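Emel Community Help — Shared Kitchens and Break Rooms

Clearing bowls from a table where a jar stays out

Posted by Mamta Kanaujia

Our office has issued a notice asking users of the Bornon break room to clear their bowls after eating and to leave the table ready for the next person. The notice does not mention the jar kept on the table. It has a black lid and white contents, and it carries no name. Should it be put away each time, or may it remain where it is? I would also be grateful for advice on leftover salad leaves and on forks left in bowls. The pale tabletop shows every crumb.

Posted by Manju Bansal

The following procedure is used in the Rathore building and may be adopted without change.

1. Scrape food remains from the bowl before it is lifted. Take the fork out first if the bowl is shallow, as it slides over a wide rim very easily. Leaves that have fallen on the table go into the food waste.

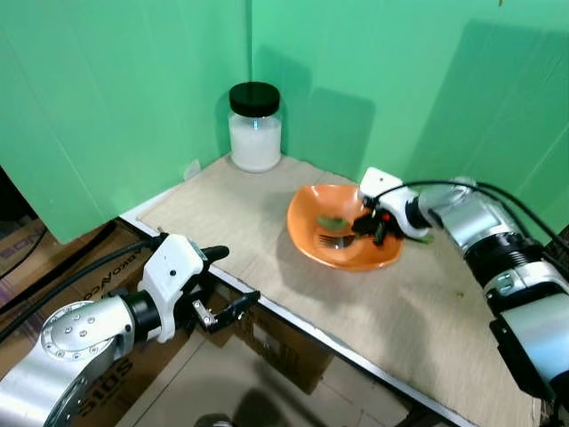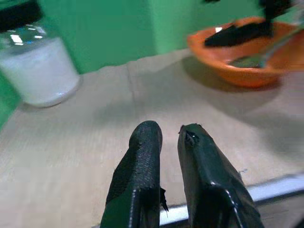
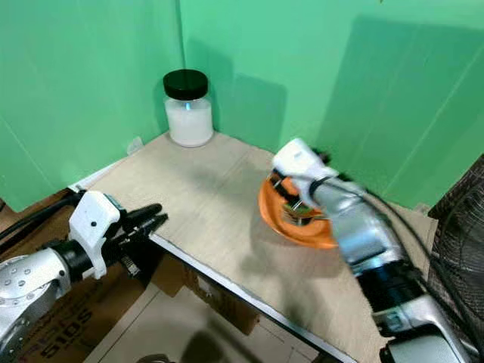 2. Leave the jar at the back of the table. It may remain out between meals provided that the lid is fully closed. Please attach a label stating the contents — salt and sugar are readily confused, and no one should have to taste them to find out.

3. Wipe the table from the back toward the front edge with a damp cloth. Pay attention to any seam between boards, where crumbs collect. Dry the surface afterward.

4. Return clean bowls to the cupboard. Bowls left in the sink after 5 p.m. are removed by the evening staff and may be claimed at the front desk in room 1028.

Posted by Morkier

We just put the jar on a shelf. Takes two seconds. Forks go in the sink, not in the bowl.

Posted by Mamta Kanaujia

Thank you both. I will request that the second point be added to the notice in August. A label has been ordered for the jar, and a cloth will be kept on the hook beside the sink. Requests for further cloths may be made at extension 2126.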